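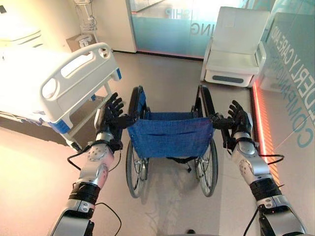
Folding wheelchair, with a robotic hand on each push handle.

NIRKLOW BEREAVEMENT SUPPORT SERVICE
Minutes of the Advisory Board Meeting
April 20, 2018
Trava House, upstairs meeting room

Present: Noboru Nagano (Chair), Kanako Miyazaki (Program Director), Takeshi Hayashi (Group Facilitator), Yuzuki Hayashi (Family Member Representative)
Recording: Chiyo Sugawara
Apologies: none received

Opening and previous minutes

The Chair called the meeting to order and confirmed that a quorum was present. The minutes of the previous meeting were approved with one correction: under "Telephone Line," the words "will close" should read "may close on public holidays." Moved by Ms. Miyazaki, seconded by Mr. Hayashi. Carried.

Matters arising

The revised confidentiality statement has been printed and is now given to all new group members at their first visit. Copies with the old wording have been removed from the front desk.

The parking question with the neighboring dental office remains open. The Chair has written twice and will write again.

Program Director's report

Ms. Miyazaki presented her written report, which had been sent to members with the agenda. The service received 92 new inquiries during the reporting period. Most came through family doctors and funeral homes, with a smaller share from schools. She noted that a growing number of callers had lost a brother or sister in adult life and had been unsure whether the service was meant for them. Several said that they had spent the first months looking after their parents or the spouse of the person who died, and had not been asked how they were doing themselves.

The Chair asked whether these callers could be placed in the existing general group. Ms. Miyazaki replied that they could be and had been, but that three had left after a single session. She did not wish to draw a firm conclusion from so few.

The report was received.

Proposal for an adult sibling group

Mr. Hayashi spoke to the proposal circulated before the meeting. The group would be closed, meaning that the same members would attend from the first session to the last. Sessions would be held in the evening at Trava House. Some 17 people have asked to be told if such a group is formed, and Mr. Hayashi does not expect all of them to join.

Discussion followed on whether members should be accepted within the first weeks after a death. Mr. Hayashi preferred a short waiting period, with individual support offered in the meantime. Ms. Hayashi disagreed and stated that, for her own family, a fixed waiting period would have felt like being turned away. Ms. Miyazaki suggested that the decision be made case by case at the intake interview. After further discussion members agreed to this.

The question of twins was raised. It was felt that the intake form should provide space for this, as the present form asks only for "relationship to the deceased."

Resolved: That an adult sibling group be offered on a trial basis, with Mr. Hayashi as lead facilitator and a second facilitator to be named by the Program Director. Moved by Ms. Hayashi, seconded by Ms. Miyazaki. Carried.

Letters to families

The service currently sends a letter of condolence shortly after first contact and another near the first anniversary of the death. Ms. Hayashi reported on comments she had gathered from families. The anniversary letter was generally welcomed. Two families had received it on the exact date and had found this difficult. One asked that no further mail be sent.

Members reviewed the text of the anniversary letter line by line. It was agreed to strike the sentence beginning "By now you may have found" and to replace "your loved one" with the person's name in every case where the name is known. The Chair asked that the letter be mailed two weeks ahead of the date — and that the opt-out box be moved to the front of the reply card.

Action: Ms. Sugawara to prepare a revised draft.

Lending library

The library has 100 titles on its list, though the list has not been checked against the shelves for some time. Members discussed whether overdue notices should be sent to borrowers. It was agreed that they should not. A general reminder will be placed in the newsletter.

Ms. Miyazaki asked for more books suitable for teenagers, and for at least one copy of each title in large print where available. The Skumorar Fund has agreed in principle to cover new purchases, subject to a written list.

Action: Ms. Miyazaki to send the list to the fund.

December remembrance evening

The Takagi Room has been held for the remembrance evening in December. Members agreed that the reading of names will be kept, and that families may submit a name on the night as well as in advance. Last year's evening ran long, and the second musical piece will be dropped.

Ms. Hayashi asked that the lights not be lowered fully during the reading, as older guests had trouble finding the aisle. Agreed.

There was some discussion of whether to provide a separate space for young children. The matter was held over until the layout of the adjoining room is known.

Facilitator supervision

Mr. Hayashi requested that supervision sessions for facilitators be treated as part of paid hours. The Chair supported the request in principle but asked for a written costing before a vote is taken.

Action: Mr. Hayashi and Ms. Miyazaki to supply the costing before the next meeting.

Other business

The hallway heater is still making noise during evening groups. Ms. Sugawara to contact the landlord again.

Adjournment

There being no further business, the Chair declared the meeting adjourned. The date of the next meeting will be sent to members by email.

Minutes recorded by Chiyo Sugawara
Subject to approval at the next meeting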